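Search tickets Go

Ticket 1568 - Table clearing, Hilta simulation
Status: Open

Plukau reports that the arm stops above the cup and does not complete the grasp.

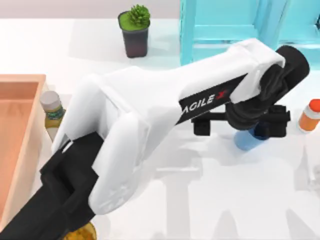
The fault recurred in 2 of 576 trials in March. Grasp settings were reloaded and the task was restarted.

Cabinet access was reviewed separately - no fault logged.
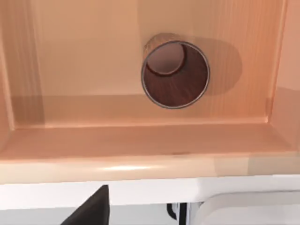 Next action
Repeat the trial with the table layout unchanged. Household use remains unapproved.

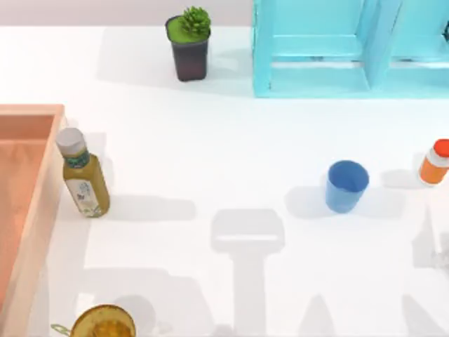
Table layout with blue cup, tea bottle and plant

Related tickets
Lollora: gripper timeout
Grajales: shelf reach limits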